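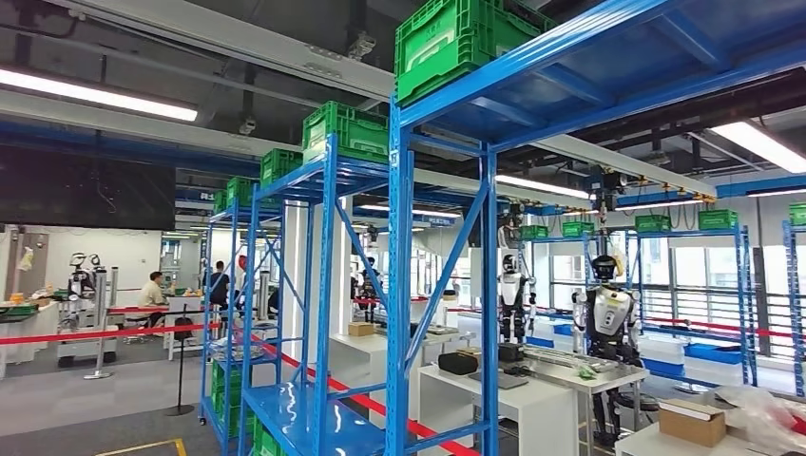 Étagères métalliques d'occasion : comment connaître la charge par niveau ?

Velimir Nikolaidis
Bonjour à tous,
J'ai acheté en novembre des rayonnages d'occasion à la fermeture d'un magasin de pièces, pour ranger le stock de mon petit commerce (visserie, raccords, quelques moteurs). Le vendeur m'a dit que c'était de la marque Bunen, mais je ne trouve ni plaque de charge, ni notice. Je voudrais mettre près de 300 kg par niveau, dans des bacs en plastique. Comment est-ce que je peux savoir si c'est permis ? J'ai mesuré l'entraxe entre deux montants : 1422 mm. Les croisillons à l'arrière sont complets, mais il me manque 7 goupilles de sécurité. Je vous prie d'excuser mes fautes, le français est ma troisième langue.

Popescu
Bonjour Velimir,
Sans plaque, la règle que j'ai apprise est simple : on considère que la charge est inconnue, et on ne charge pas lourd. La longueur des lisses ne suffit pas. Il faut aussi la hauteur du profil, l'épaisseur de la tôle et surtout la distance entre le sol et le premier niveau, car un montant plie plus facilement quand cette distance est grande.
Je vous conseille de relever ces cotes au pied à coulisse et de les envoyer au fabricant avec une photo de l'accrochage. Quand j'ai fait cela pour mon dépôt, la réponse est arrivée en deux semaines, avec une plaque neuve. Regardez aussi si une lisse est marquée par un choc. Une lisse pliée, on la remplace, on ne la redresse pas.
Pour les goupilles, n'utilisez pas des clous ou du fil de fer — je l'ai vu trop souvent. Une lisse sans goupille peut se décrocher si on la heurte par dessous avec un bac. Et n'oubliez pas de fixer les pieds au sol.

Idex
moi j'ai les mêmes je crois, j'ai mis du lourd en bas et du léger en haut et ça tient depuis longtemps. les goupilles on en trouve chez Hanivgate, référence 1024, mais vérifie le diamètre avant

Velimir Nikolaidis
Merci beaucoup à vous deux. J'ai écrit au fabricant ce matin avec les cotes. En attendant, je laisse les moteurs par terre, sur une palette, et je ne range que les joints et les petits raccords. Idex, le trou fait combien chez toi ? Chez moi il est un peu ovale, je ne sais pas si c'est l'usure ou si c'est d'origine.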